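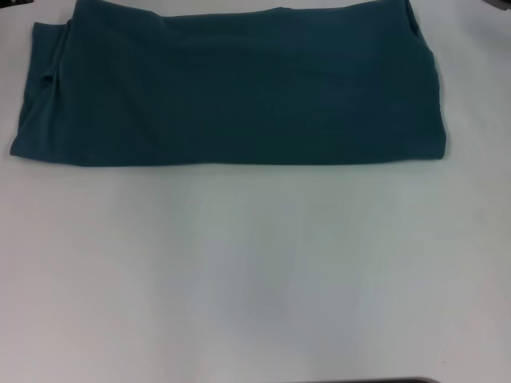 Gurach Garment Folding, revision 2: data card and fault notes

Read the fault notes before you train anything on this. The first revision of this card called the set "clean, synchronized and human-verified." We have gone back through it and would not sign our names to any of those words now.

What is in it

2,214 teleoperated episodes of flat folding, recorded at our Vevodthorpe bench on the Gurach two-arm cell. Garments are T-shirts and similar soft tops in solid colors. Each episode has a head camera stream, wrist camera streams, joint states, gripper commands, gripper position readings and a text log from the cell controller. Success labels came from the Huledent scoring script, which looks at the last head camera frame and nothing else.

What went wrong

In 160 episodes the cell went into a protective stop partway through and then resumed without an operator reset. It should not be able to do that. The stop is supposed to latch until a person clears it at the panel. The controller log shows the stop, a gap, and then motion commands being accepted again.

The vendor's first answer was that the log timestamps were wrong. They are wrong, by a small and constant offset, and we corrected for it. The resumes are still there. The second answer was a firmware update that "improves stop handling." The release note gives no cause and no test, so we do not treat the problem as fixed.

In 13 of those episodes a gripper was commanded open during the stop and its position reading did not change until motion came back. We cannot say whether the gripper was really held closed or the reading was stale. Anyone who tells you they know from this data is guessing.

Why the labels missed it

The Huledent script scores the shape of the garment at the end. A shirt that finishes as a tidy rectangle gets a pass, even if the arm halted and restarted by itself on the way there. Most of the affected episodes are marked as successes. We have left the original field alone and added a second one, stop_seen. Please filter on it. 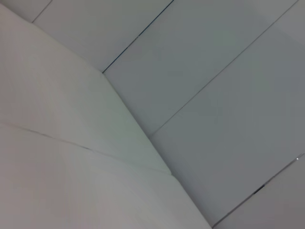
Wrist video was offered as the backstop for all this, and we doubt it can do the job. The proposed check, called Restrepo in the code, compares neighboring wrist frames and flags an arm as stopped when the view stops changing. It works fine with a wrinkled shirt in view. Point the camera away from the work and it has very little to hold on to. A frame filled with smooth light gray panels, a few diagonal seams and one faint crease offers long straight lines and not much else, and an arm sliding along the direction of those seams can look nearly the same as one standing still. Restrepo raised false stops on views like that and missed real ones on either side. Its output is in the restrepo_flag column. We would not use it for anything to do with safety.

Joint states are the better source, with a catch: the recorder repeats the last value when a packet is dropped. A flat line in the joint data can mean a still arm or a dead connection. Check packet_age before drawing conclusions. 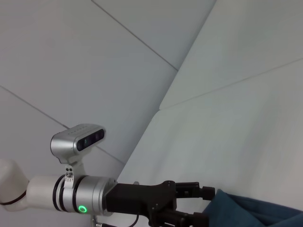

Wrist camera view: black parallel gripper, depth camera on the silver wrist module, teal fabric at lower right.

Do not use this set for

Measuring how often the cell stops. We only have what the log recorded, and we already know the log is unreliable.

Supporting a safety case of any kind.

Training a policy that will run near people, unless every stop_seen episode is removed first.

Practice at the bench

Since October, operators press the hardware stop before reaching into the cell, whatever the screen says. A software pause no longer counts as a stop at Vevodthorpe. Recording sessions end at the first unexplained resume, and the controller log is copied off before anyone restarts the machine.

Open questions

Does the resume need both arms to be active? Our logs lean that way, but we have few single-arm sessions to compare.

Does the new firmware stop the fault, or does it only stop logging it? We asked. No reply so far.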